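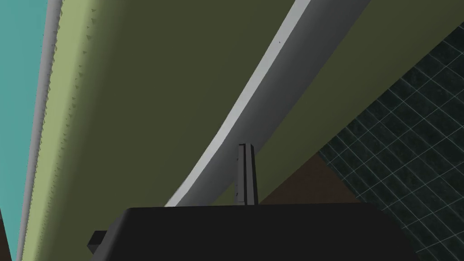 Olive green, seen from low down.

The case for the dark wall

By Bethel Kumsa

My building in Parkedel has 44 apartments, and every one of them was painted white when I moved in. The lease said tenants could hang pictures but could not change the color of anything. I lived with that for three years and then asked the manager if I could paint the kitchen green. He said yes, as long as I paid to have it put back when I left. I have never regretted the money.

White walls have become the default in rented homes, and in a good many owned ones. The reasons given are always the same. White makes a small room look bigger. White is easy to touch up. White won't put off the next person. Two of those are reasons for a landlord. The first is meant for the person living there, and I don't think it holds up. A small white room looks like a small white room. My kitchen is no larger than it was, but I sit in it now, and before I only cooked in it.

Sverre Rustad, who painted houses for most of his life and did my kitchen, told me he used to mix colors every morning. By the time he retired he was opening the same bucket of off-white for every job. His customers weren't asking for it out of love. They were planning to sell in a few years, or thought they might, and had been told that color would cost them. So they lived in a room picked out for a buyer they had never met. 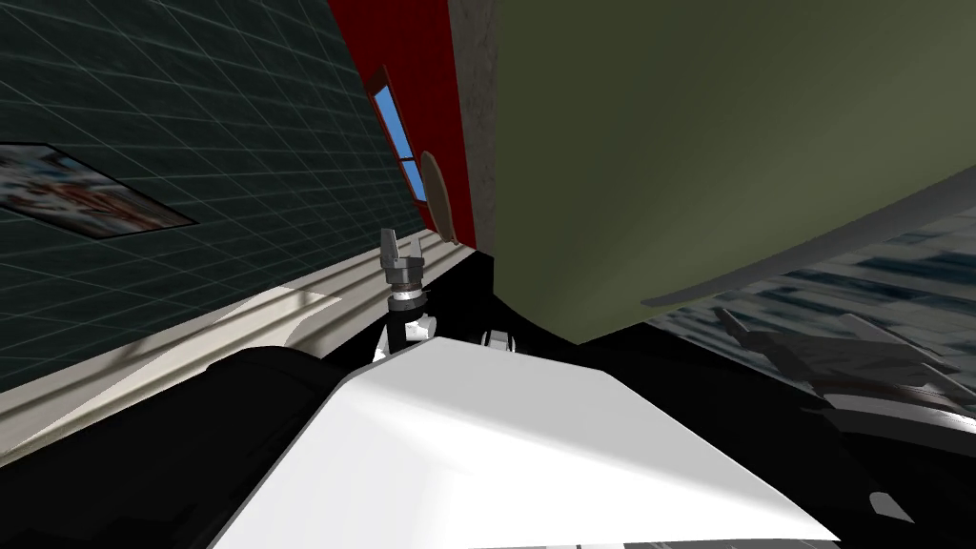 Vol. 3, No. 2

I understand the worry about money. A house is the biggest thing most people will ever buy. But paint is the cheapest part of it. A gallon and a weekend will undo nearly any choice, good or bad. People who would never fuss over the price of a sofa will talk themselves out of a red hallway they have wanted since they were children.

The paint companies don't help. I picked up the Munshi color card in May and went through the whites first. They took up the front of the card, with names like Quiet Linen and Morning Plate. The greens and reds were on the back, under the heading "Accents." An accent is a front door or a shelf. The heading tells you how much of it you are supposed to want.

There are fair points on the other side. Dark paint shows scuffs. It takes more coats, and a bad job shows from across the room. A north-facing bedroom in deep green can be gloomy in winter, and you will need another lamp. Some people simply like white, and they should have it.

My complaint is with the rule. Leases like mine could let tenants paint and ask for a deposit to cover the repainting. Sellers could leave the dining room the color they enjoyed eating in. Buyers can look past it. They manage to look past the furniture.

Sverre's own front room is brown, by the way, and has been since before he retired. He says he is due to repaint it and has already bought the same brown.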